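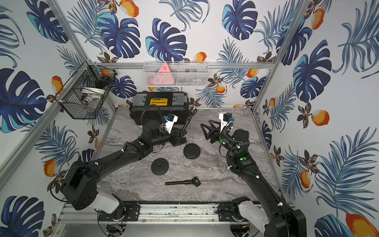 Every four years the sports federation in Stamholm puts out a plan, and every four years I read it hoping to be wrong. The latest one promises 1000 new registered juniors by the end of the cycle. It doesn't say who will coach them.

I've been around club athletics in Etley long enough to distrust a registration figure. A kid who turns up to one come-and-try day in November gets a number and goes into the total. Whether she's still running by winter is anyone's guess, as the federation doesn't publish that. I've asked twice. The reply to the first email thanked me for my passion.

Then there's the money. The Rostis grant is worth almost 400 dollars a club, before you've paid for the first aid course it requires. McGrath Oval still has 6 usable lanes out of eight, and the long jump pit has been "scheduled for renewal" through two boards. I'd take a truckload of sand over another vision statement.

Supporters of the plan say targets focus the mind. Maybe they do. They also focus it on whatever is easiest to count, and sign-ups are very easy to count. Publish how many kids come back for a second season, club by club, and I'll happily read the rest of the document again.

Until then I'm voting against it at the general meeting – and I'd like the vote recorded this time, instead of a show of hands at the end of a long night.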